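How to Wax an Old Wood Dresser

I love this job! A tired dresser can look rich and warm again in an afternoon, and paste wax is about as forgiving as finishes get. Fanni Pap taught me the method in her shop in Markley, and I still do it her way.

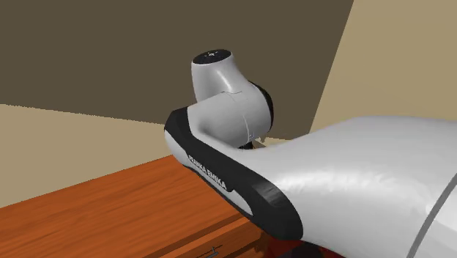 Do I need to strip the old finish first?
Only if it's flaking or sticky. A sound finish just needs a good cleaning.

Step 1: Clean
Wipe everything down with mineral spirits on a cotton rag, windows open, and let it dry. Pull any stray tacks or staples now – pliers are fine, but roll them out slowly so you don't dent the wood.

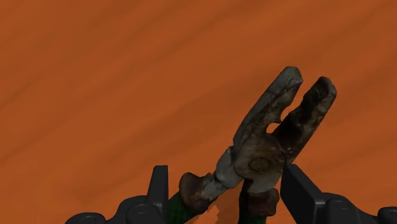
Step 2: Apply the wax
Scoop a walnut-sized lump into a folded rag and rub it on in small circles. Thin coats! Wait up to 7 minutes, until it hazes over.

Step 3: Buff
Use a clean cloth and go with the grain, starting with the top. 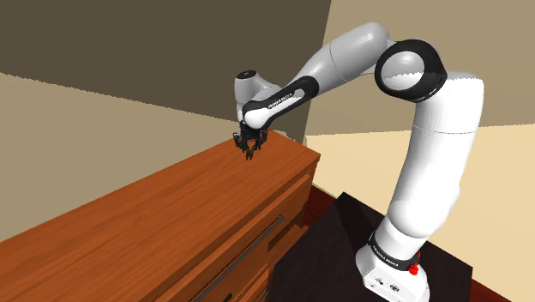 Then do the sides and drawer fronts, and finish with a shoe brush around the moldings. Two coats are plenty. Lay used rags flat outside to dry before tossing them.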